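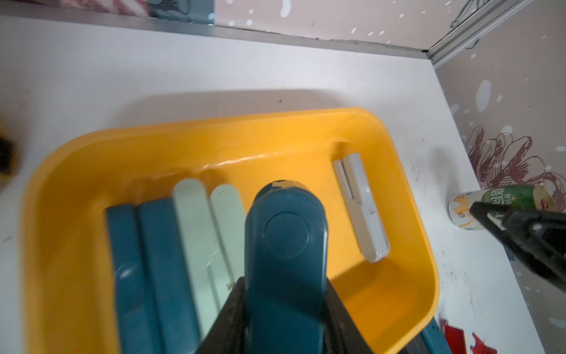 1/ 360 video at home, week two: a thread

Okay, I said I'd report back once I'd shot more than the living room ceiling, so here goes. I've now got 26 clips off the Golley, which is the little two-lens camera I wouldn't shut up about in October. I am having so much fun.

2/ Biggest surprise so far is the stitching. I expected a big ugly seam down both sides of everything. If you keep people an arm's length and a half away, it's really hard to find. Closer than that and somebody loses an elbow (sorry, everyone at dinner).

3/ I took it on the Prumstead ferry, clipped to the rail. You can drag the view around and watch the harbor go by on one side and the whole top deck on the other. I have watched this clip way too many times. The wind noise is terrible, so bring your own mic or plan on music.

4/ Editing! I started in the app that comes with the camera and moved to Pramanik after two evenings. It lets you set a starting direction for every cut, so viewers aren't staring at a wall when the clip changes - such a small thing, and it makes everything easier to watch.

5/ Export settings, for the three people who asked: full size, 15 frames a second for the slow walking stuff, double that for anything on a bike. Yes, 15 sounds low. Try it on a headset before you yell at me.

6/
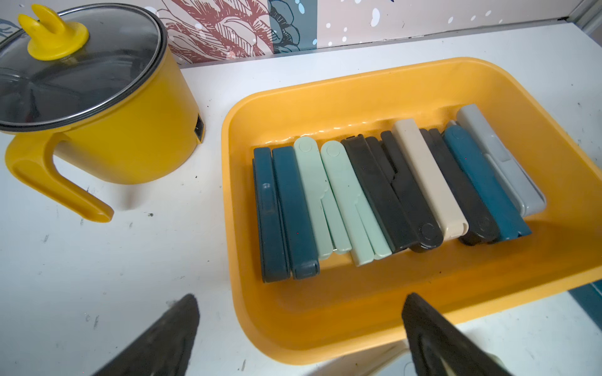 Bag clips, yellow tray, pot with the ears on the lid.

7/ Where to put the finished videos is still the messy part. Tosenby plays them in the browser with no plugin and the dragging feels smooth even on my old laptop. The free plan stops at 1,000 views a month though, and I'd love to have that problem.

8/ Live streaming is next. A few of you told me the Golley gets warm and quits partway through. Has anybody gotten a full hour out of it? Indoors or out? I'd like to try the street fair, with a fan on it if I have to.

9/ Also looking for good 360 stuff to watch, especially music - small rooms, camera right in the middle of the band. Drop links below and I'll go through them tonight with the headset on.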